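Workshop > Notebooks > Finishing Room > Entries

This site uses cookies to remember your notebook settings. By continuing to read you accept their use. Manage preferences.

Finishing Room Notebook: Casein Paint Trials, Brown Series

Mon 1 February

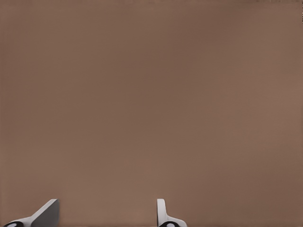

The purpose of this entry is to record the state of the casein paint trials for the Vikville interior panels, to set out the mixing procedure now in use, and to list the questions that remain open before the second set of panels is prepared. Colleagues who were not present for the August work should read the section on lime before mixing anything.

Background

The Vikville panels are to be finished in a matte, water-based paint compatible with the surviving distemper on the upper walls. Oil paint was ruled out at the planning stage. Commercial emulsion was tried on one offcut and rejected on account of its sheen, which remained visible from the side even after a second coat. Casein was selected for its flatness, its hardness once cured, and the ease with which it accepts earth pigments. The workshop had limited experience with it before last August, and several early batches were wasted.

The color required is a middle brown. The reference is a painted strip recovered from behind the fixed bench, which has been protected from light and is held in the flat file under the Saarinen drawings. It should not be taken out for casual comparison. A working copy was painted on card in August and hangs on the hook beside the north window.

Preparation of the binder

Quark-type curd was used for the August batches and has now been given up in favor of dry casein powder. The curd varied too much from one delivery to the next. Powder is weighed on the small scale, covered with cold water, and left to swell overnight in the lidded crock. By morning it should have the look of wet semolina. If dry specks remain, it should be stirred and left until midday.

The present batch was made up with 92 grams of powder and 500 milliliters of water. Borax, dissolved separately in a little hot water, was then added slowly with constant stirring. The mixture thickened, turned glassy, and afterward loosened to the consistency of thin honey. It was strained through a fine mesh into the second crock and allowed to stand for one hour so that the froth could settle.

Froth remains a nuisance. The electric mixer should not be used at this stage, at any speed. The flat wooden paddle is slower and gives a better result.

A note on lime

Two of the August batches were made with lime putty in place of borax. Lime casein sets hard and is very resistant to water, and for an exterior surface it would be the better choice. For these panels it has two drawbacks. The pot life is short, so that by the afternoon the paint drags under the brush, and the lime lightens the brown as it cures. The August lime panels dried well away from the reference and are still moving. They have been kept on the rack for observation and must not be sanded or overpainted.

Lime also restricts the choice of pigment. The Ondero umber appears to tolerate it. The red oxide from the same supplier has not been tested with lime, and no claim should be made for it in the project report.

Gloves and eye protection are required for any work with lime putty. The eyewash bottle has been moved to the shelf over the sink.

Pigment

The brown is built from raw umber, burnt umber, a small quantity of red oxide, and chalk. Pigments are made into separate pastes with water and left to stand overnight before they meet the binder. Burnt umber is the slowest to wet. A few drops of alcohol help, and the paste should then be worked on the glass slab until no grit can be felt under the muller.

The proportions tried so far are recorded on the cards in the index box, under "Brown, interior." Card 7 is the closest match to date. It is a little too cool when viewed under the bench lamps and very near the reference by daylight. The previous card was too red under both. Colleagues are reminded that casein dries considerably lighter than it appears in the pot, and that a match made with wet paint has no value. Every trial is to be brushed on primed card, dried fully, and taken to the north window before a judgment is written down.

Chalk has proved the most delicate part of the recipe. Too little leaves the film somewhat leathery, with a tendency to burnish where it is rubbed. Too much makes it powder under the thumb. Card 7 resists light rubbing with a dry cloth but marks when rubbed with a damp one. That is acceptable for the upper panels. It may not be acceptable at bench height, and a decision is needed on whether the lower panels should receive a thin wax.

Application

Panels are sized one day ahead with a weak solution of the binder, one part to four of water. When the size is dry, the grain is knocked back with 800 grit paper, used very lightly and kept away from the edges. An earlier note in this book recommended a coarser paper. That note should be disregarded, as the scratches showed through two coats when the panel was lit from the side.

Paint is laid on with the wide flat brush, thinly, in one direction, and left alone. The temptation is to go back into it. Casein begins to take up within minutes in a heated room, and any second pass leaves a ridge that cannot be brushed out. If a patch has been missed, it should be left for the next coat.

The second coat is laid across the first. Four hours between coats was sufficient in August. At the present room temperature it was not, and the first coat lifted at one corner of the test board. Overnight drying is now the rule until the weather changes.

Patchiness

Slight variation in tone persists across the wider boards. Three causes have been proposed: uneven absorption by the timber, settlement of pigment in the pot during use, and drafts from the loading door. The second can be dealt with at once. The pot is to be stirred from the bottom before each fresh charge of the brush, and no more than a cupful is to be decanted at a time.

For the first, a second application of size is to be tried on half of the next board, leaving the other half as it is. The division should be marked on the back in pencil. For the third, the door is to stay closed while paint is wet. A request has been made to the deliveries desk for morning drop-offs to be taken at the side entrance.

It should also be said that a perfectly even surface is not the aim. The recovered strip is itself gently varied, and a film with no movement in it would look wrong beside the old distemper. What must be avoided are lap lines and hard-edged patches. A soft drift from darker to lighter over the width of a board may be passed.

Storage and spoilage

Mixed borax casein keeps for two days in the cold cupboard. On the third day the smell is unmistakable and the binding power is already reduced, even where the color looks sound. Spoiled paint goes into the sealed bin and never down the sink. The trap was blocked with it in August and had to be taken apart.

Labels must carry the date of mixing, the card used, and the initials of the person who made the batch. Two unlabeled jars were found in the cupboard this morning. Both have been discarded, including one that may have been perfectly good.

Dry pigments have been moved to the Cendside cabinet, lower shelf. The scoop stays with the red oxide and is not to be used for anything else. The remaining umber will cover the second set of panels with a little in hand, provided that the trial quantities are kept small. A further order to Ondero should be placed before the third set is scheduled. The last consignment differed slightly from the one before it, and it would be prudent to match any new delivery against card 7 before the old stock is finished.

Tools

The wide flat brush is shedding and should be kept for size only. A replacement has been requested. Brushes are to be washed in cool water with plain soap immediately after use. Hot water sets the casein in the heel, and a brush so treated cannot be recovered.

The glass slab has a chip at one corner, now taped. The mesh strainer is sound. The lid of the first crock does not seat properly and lets in dust overnight, so a plate should be laid over it in the meantime.

Open questions

Whether to wax the lower panels, and if so with what. Beeswax darkens the brown noticeably, and a bleached wax has been suggested.

Whether double sizing reduces the patchiness enough to justify the additional day.

Whether a trace of black should be allowed in the mixture. It would bring the tone down for less umber, but it was absent from the recovered strip so far as could be judged under the low-power microscope.

Whether the August lime panels have stopped lightening. They should be compared again with the working copy by daylight, and the result entered on the cards.

Next session: size the two remaining test boards, prepare fresh umber paste, and put casein to soak before closing up.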